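Friday, July 10, 2026

Workshop notebook, Plirkemeo festival build. Notes for me and for whoever opens up tomorrow.

Start with what's left over from June, otherwise it gets lost again. Procession candles: the Horton order arrived short, reorder went in, still waiting. The paper lanterns are fine. The big star lantern has a torn point and wants a new panel before anybody hangs it. I have the tissue, wrong orange, close enough from the street.

Tableau base. Dry fitted the river section this morning. The bank sits proud at the left corner, you feel it with a thumb before you see it. Took it down with the rasp, then coarse paper, then got impatient and used the rasp again and went too far. Filled with papier pulp and glue. Leave it alone until Saturday night. Do not paint it, it will feel dry on top and be mush underneath, we did this last year with the bakery steps and they cracked right through the first evening.

Pulp recipe, as I keep looking for it: egg carton torn small, soaked overnight, squeezed hard, then white glue and a spoon of flour paste. A little clove oil against mold. The batch with joint compound in it is smoother but heavy and it shrinks. Good for walls, bad for hills.

Moss. The bag from Flomar was dusty and shed everywhere. Sieved it over the yard bin, lost a good part. What's left is a nice grey green. Steamed a handful over the kettle to see if it would relax and it did, went on the rock much better, so steam all of it from now on. Use tweezers, your fingers pull up as much as they put down.

Figures. 5 of the old clay ones need hands. The fisherman's wrist has been pinned before, there's an old wire in there, rusty, wouldn't come out. Cut it flush and drilled next to it. New hand modeled in air dry clay over copper wire. Looks like a mitten at the moment. Will carve the fingers when it's hard.

The flower seller has lost her basket again. The basket is somewhere in the drawers, I saw it in June. Please look before making another one, we already have 2 spare baskets in the wrong scale from the last time.

The old woman with the chestnuts: somebody overpainted her face in gloss at some point. Tested a corner behind the ear with a swab, barely damp. Gloss softens, the color under it stays put. Slow job. Did the one cheek and stopped for lunch. There's a really good face under there, lines at the eyes, a bit of pink on the nose from the cold.

Clothes. Glue size on the cloaks was too weak, they drooped by noon. Second coat stronger. Pin the folds while wet and take the pins out before it goes stiff, NOT after. Lost a pin head in the shepherd's cloak, it's in there for good.

Paper streamers — cutting went ok. Fold in 4, no more than that, the blade wanders on the inner layers and you get ragged scallops. New blade each morning. Total needed for the street is 1,000 flags including the church steps and the little square, and the gate arch is extra and not counted in that. String is the waxed one from Boersma. The cotton stretches in the rain and then everything hangs at head height and the kids pull it down. 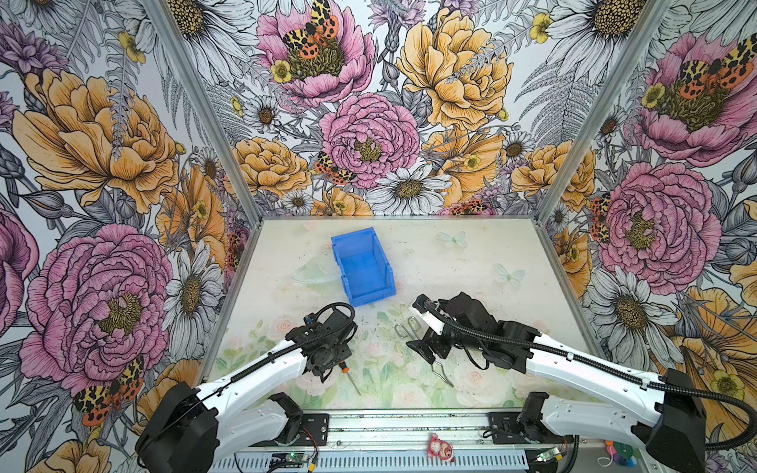 Peony and moth paper on the walls, silver corner posts

Glue test for the flags. Stick glue: came away on the bend. Paste: good hold, paper cockles. Double sided tape: fast, held all day in the window in full sun, but expensive if we do the lot with it. Decision, paste for the plain ones, tape for the metallic ones, paste won't grip on metallic at all. Weigh the paste ones down flat overnight under the old doors.

Colors for the street this year as agreed: red, white, deep green, gold. No pink. The pink faded to nothing last time by the second evening and looked like old bandages.

Lights inside the tableau houses. Warm ones only. Checked the strings one after another. The bakery string flickers when you touch the plug end, cut the plug off so no one uses it by accident. Oven glow: orange gel in front of a small lamp, crumpled foil behind. Tried red gel, too much, looked like the house was on fire. A bit of tracing paper in the windows takes the hard dot away. Cut the tracing paper larger than the hole, I cut the first lot to exact size like an idiot and they fell straight in.

Sky cloth. Ironed from the back on low. There's a crease through the horizon that will not go. Idea: move the cypress row in front of it. Second idea, wet it and hang it with weights along the bottom hem. Try the second one first, cypresses are better where they are.

Stars are pinholes with the light behind. Some have torn bigger over the years and look like moons. Patched from behind with black paper and glue, re-pricked beside the old hole. Use the darning needle, the awl is too fat.

Songs. Not my department but the song sheets are stored in here so writing it down. The box got damp at the bottom, the last bunch has stuck together. Separated what I could with a palette knife. The harvest song needs a reprint, second verse unreadable. The sheets still have the old order, children first and then the band, and it's been band first since they moved the start to the square. Change it on the reprint.

Food stall front. Boards primed. Lettering penciled on, not painted. Spacing on the long word is wrong, starts generous and gets squeezed at the end. Rub out and begin from the middle letter outward. Red for the letters with a thin gold shadow on the left. Last year's shadow was on the right on one board and left on the other and I had to look at it for the whole weekend.

Sweets for the stall — almond paste fruits. Molds washed, boiled water, dried standing up. The lemon mold has a chip in the rim, leaves a ridge on every lemon, can be smoothed off with a wet finger. Color on with a dry brush, it needs to be a blush, and the leaves go in last. Clove for the stalk on the pears. Keep these molds AWAY from the clay molds. Different shelf, lid on. Someone put them togehter in the spring and I threw out a set.

Bagpipe player figure: bag leather perished. New piece from an old glove, cut on the back of the hand where it's thin. Soak, wrap round a wad of cotton, tie, let it dry on the form. Came out nicely. Dye is a bit red next to the old pipes, knock it back with tea.

Paint stock. Out of raw umber. Nearly out of the matte varnish, what's in the can has skinned over, strain through a stocking. Plenty of white. Somebody left the lid off the ocher and it's gone to a brick, I've added water and am hoping. Order: umber, varnish, small round brushes, masking tape the narrow kind. Not the narrow kind from last time, that pulled the primer off.

Transport. The base goes out in sections through the side door, tallest piece first. The bell tower has to come off, it lifts straight up, do not twist it. The dowel is a tight fit and I've rubbed a candle end on it. Blankets under everything. Figures travel separate, each wrapped in tissue then towel, heads all pointing the same way so whoever unpacks knows which end to grab.

Measured the church porch again. The step is lower on the street side so the base needs packing there. Cut wedges from the offcut pine, marked P on the underside. They look like scrap, they're not, don't burn them.

Tomorrow:
Fingers on the fisherman
Second cheek, chestnut woman
Wet and hang the sky cloth
Flags out from under the doors, string the first run and see how the weight hangs
Ring about candles again
Find the basket

Also the water jug for the well scene is back from being reglued, handle held, seam shows a little at the neck. Turn that side to the wall. Brushes are soaking in the blue bucket, rinse them first thing or they'll be

rinsed them. Done. Locking up.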